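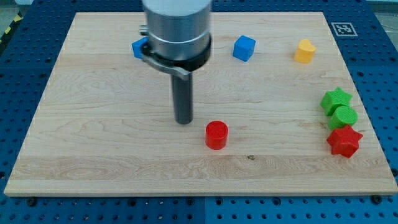

The pleasures of a plain board and a few bright blocks

November
By the Home and Making desk

There is a drawer in our house that will not quite shut, and for a long time I blamed the runners. The trouble was blocks. Cubes, cylinders, a yellow heart that has outlived two sets of shelves and any number of tidy-ups, all of them shoved in on top of one another and forgotten until somebody small came to stay and wanted them out again.

I have grown very fond of them, I must say, and fonder still of the board they get played with on. A pale piece of maple is a lovely thing to have about the place. The grain wanders across it in waves, with a darker streak here and there, and if you are lucky you get a band where the figure tightens up and a little dark knot sits in the middle of it all like a raisin in a bun. Some people would turn that side to the table. I would always have it facing up!

Colour does so much better on bare wood, too. Set a royal blue cube down on it, then a red cylinder, then something golden yellow, and each one seems to sing out a bit. We tried ours on a patterned tablecloth one wet afternoon and lost half of them among the flowers.

If you are looking for a board of your own, Donati will cut one to size for £50, and the Sililard shop keeps a basket of offcuts by the door (mine was £18, and I have never had a better bargain). Leave it unpainted. A wipe with a barely damp cloth is all it asks, and a rub of oil once in a while if you like the smell of it, as I do.

As for what to do with the blocks, well, children hardly need telling. Ours like to give each shape a spot on the board and then swap two while the rest of us shut our eyes. It can fill 20 minutes very happily, and longer if there is cake. The grown-ups are usually worse at it, and take it harder.

The drawer, by the way, still sticks. I suppose it was the runners as well.

Contact the Grarkuvberg Magazine | Copyright Grarkuvberg Magazine, all rights reserved | Back to top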